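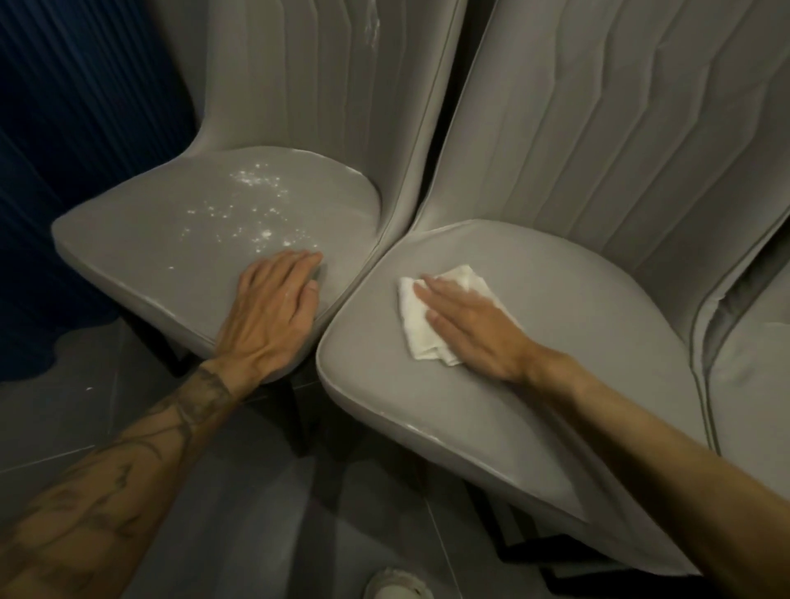

The hard part of wiping a chair is knowing when to stop. A person looks, wipes, looks again and moves on. For the planning software being built at Coromus, that second look took most of the summer to get right.

The company's cleaning planner, called Lulska, decides where a robot's arm should wipe, in what order, and with how much force. Its first version treated a seat as a flat surface and covered it in straight passes. That worked on tables. On padded chairs with raised rims and stitched backs, it left residue along the seams and spent time on spots that were already clean.

In August the team dropped the fixed passes. Lulska now keeps a map of each seat, divided into small cells, and gives every cell a score for how likely it is to be dirty. After each stroke the map is updated from the camera view and the planner picks again.

The scores come from a perception model trained on 554 recordings of people cleaning furniture, all from the cleaner's point of view. White powder on light grey upholstery is among the harder cases. Glossy covers throw highlights that look much like residue, and early models chased reflections across the seat.
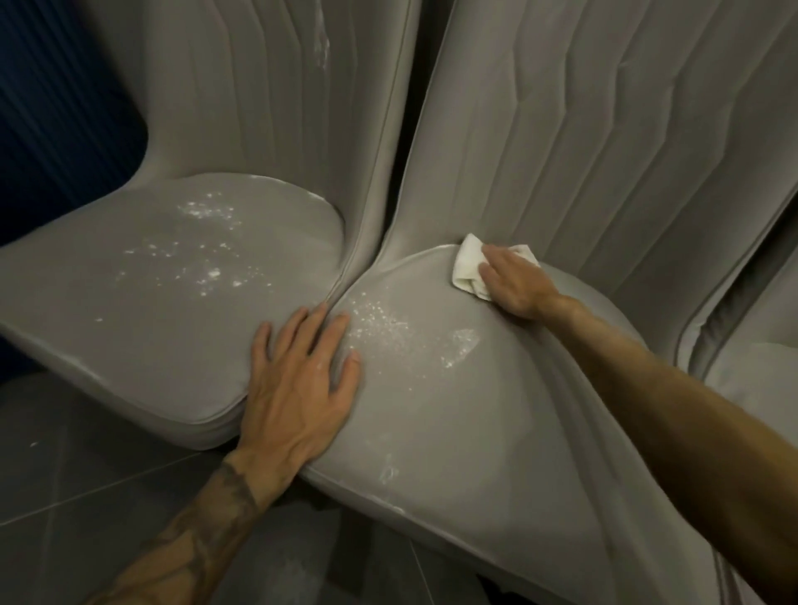
Wiping the rear edge of a seat, with powder and a thin streak of residue still on the surface.

Hands get in the way too. They hide part of the seat for much of a recording, so the software holds the last score for any cell it can't see and lowers its confidence over time. The planner gets a new map every 200 milliseconds.

A second module, Boström, handles contact. It limits the force when the cloth nears a gap between two chairs, where an arm can push one seat away from the other. The free hand often steadies the work in the recordings, and the team wants to plan for two arms next.

In the latest round of tests, Lulska finished 31 seats in a row without a restart. It missed residue on 4 of them, all at the base of the backrest.

Related
Aso: a simulator for soft surfaces
Why force limits belong in the planner
Labeling video when hands block the view

Contact the editors | © 2020 | Back to top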